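4.2 A mão levantada e a cadeira do lado

O resultado que mais nos entusiasmou neste estudo apareceu onde menos o procurávamos. Tínhamos desenhado a observação para perceber como se reparte a mesa grande entre tarefas manuais e trabalho de ecrã, e acabámos por passar boa parte do tempo a olhar para o ar acima das cadeiras. Quem usa um headset de realidade virtual sentado numa sala partilhada precisa de um volume de espaço que nenhuma planta de mobiliário assinala. O braço sobe, a mão abre-se, roda, volta a descer, e os colegas organizam-se à volta desse gesto com uma delicadeza que nos surpreendeu muito.

Das 1.190 ocorrências anotadas ao longo de 15 sessões, 818 deram-se com pelo menos um colega sentado dentro do alcance do braço de quem tinha o headset posto. Chamámos-lhes ocorrências de vizinhança. A codificação foi feita por Jade Dufour segundo a grelha Brinetti, que regista a postura, a orientação do tronco e o objeto mais próximo da mão. A grelha foi pensada para cozinhas profissionais e adaptou-se lindamente a uma sala com alcatifa, monitores e cadeiras de rodízios: bastou substituir as categorias de bancada por categorias de assento.

A Figura 2 mostra uma configuração típica. Uma pessoa tem a mão aberta no ar, com os dedos afastados e os olhos cobertos pelo headset; outra está sentada numa cadeira cinzenta, de costas. É esta orientação que mais nos interessa. Na sala Drestach, os colegas que ficavam perto de alguém em realidade virtual viravam-se com frequência para outro lado, mesmo quando isso os obrigava a rodar a cadeira e a afastar-se do próprio monitor. Nas entrevistas, uma participante descreveu-o assim: «É como quando alguém está ao telefone, a gente dá-lhe as costas para lhe dar sossego.» A comparação com a chamada telefónica surgiu espontaneamente em várias conversas e parece-nos riquíssima, porque põe a tónica na cortesia e deixa para segundo plano o receio de levar um encontrão.

O mobiliário entra nesta história de forma muito concreta. As cadeiras com base metálica e rodízios funcionam como pequenas margens de segurança móveis. Uma cadeira livre ao lado de quem está com o headset raramente era puxada por outra pessoa, e ao longo das sessões foi ganhando um estatuto quase territorial. Os participantes chamavam-lhe «a almofada». Em contrapartida, os monitores grandes eram tratados como obstáculos fixos, mesmo os que assentam num braço articulado e se deslocam com um dedo. A única exceção sistemática foi a equipa Botha, que tinha por hábito recuar os ecrãs antes de começar e que regista, também por isso, menos interrupções do gesto.

Os elementos encostados às paredes, como armários e estantes metálicas, quase não figuram nas anotações de vizinhança. Servem, porém, de referência a quem vai pôr o headset: vários participantes disseram escolher o lugar «de frente para o armário» ou «do lado da janela», para saberem onde estão quando deixam de ver a sala. Esta orientação prévia dura poucos segundos e escapou-nos por completo até à sessão de 22 de outubro, a primeira em que pedimos às pessoas que narrassem em voz alta o que faziam antes de se sentarem. Desde então passou a ter código próprio.

Quanto à mesa, os tapetes de corte verdes, com a sua quadrícula, revelaram-se uma fronteira de uma clareza admirável. Os participantes respeitavam a margem do tapete como se fosse uma parede baixa e arrumavam as peças em curso dentro dela. O protocolo Zeltlow, que aplicaremos na segunda fase, em janeiro, prevê testar se uma marcação semelhante no chão produz o mesmo efeito em torno das cadeiras. Temos muita curiosidade em ver o que acontece!

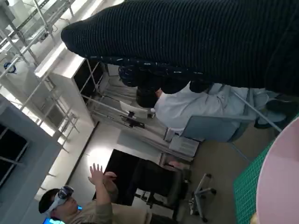 Grupo de Estudos do Espaço de Trabalho | Departamento de Ergonomia e Ambientes Interiores

Figura 2. Ocorrência de vizinhança com mão aberta e elevada. Pessoa de camisa bege com headset branco e preto; pessoa de camisa azul-clara sentada, de costas. Junto ao monitor preto, cadeira de escritório preta com rodízios. Em baixo, à direita, tapete de corte verde quadriculado.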